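Print this page | E-mail this page

Shoe racks and hallway shoes: your questions answered

We get a good many letters and messages at Lismont about the humble shoe rack, far more than we ever do about wardrobes, and Saskia McAlister has gathered up the ones that come round most often. If yours isn't among them, do write in and she'll get to you by Friday if she possibly can.

Which shoes should go on which shelf?

Heavier shoes at the bottom, please, and light ones on top. It keeps the rack steady, and any grit from the soles falls on the floor and not into somebody's slippers.

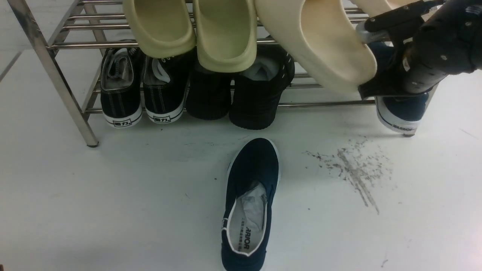
Foam slides are the awkward ones, I know, and I've had a lovely long letter from a reader with a houseful of them. They are too chunky to line up neatly and they will slither off a tubular shelf the moment you brush past. My own habit is to drape them over the bars of the top tier, as with the green and cream pairs here, and keep the lower rail for canvas sneakers and the like, heels facing out so you can grab them on your way through the door. The Skurkix and the Okoth both have bars you can do this with.

My cream slides have gone yellow inside. Can I get them white again?

You can improve them, though I wouldn't promise the shop-new colour. Warm water, a drop of washing-up liquid and an old toothbrush, then let them dry well away from the radiator. Please don't be tempted by neat bleach!

Should I leave the tissue paper in new canvas shoes?

Yes, if you aren't going to wear them for a while. It holds up the toe, and canvas does like to sag once it has been sat under something heavier. 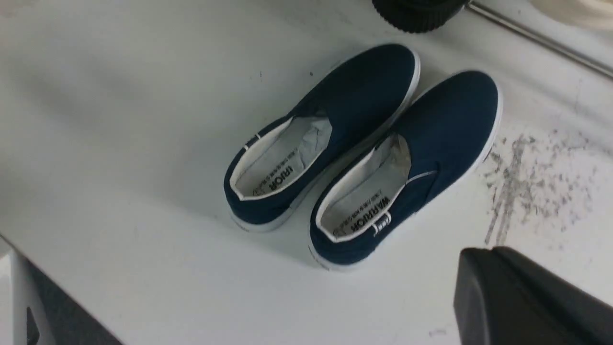
If you've already thrown the paper away, plain white kitchen roll does just as well, scrunched up softly and pushed right into the front. I'd steer clear of newspaper with pale linings, having once spoilt a pair of my own that way and been cross about it all summer.

How do I clean a stainless steel rack?

A soft damp cloth along each tube, then a dry one straight after so you don't get water marks. Do the feet as well, as that's where the dust gathers. Once a month is plenty for most of us.
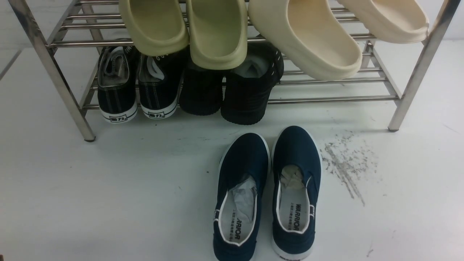 How wide a rack do I need?

Measure the wall first, then take off a little for the door to swing. The Girnero is 60 cm wide and suits a narrow hall, and there is a 900 mm version for bigger families.

Print this page | E-mail this page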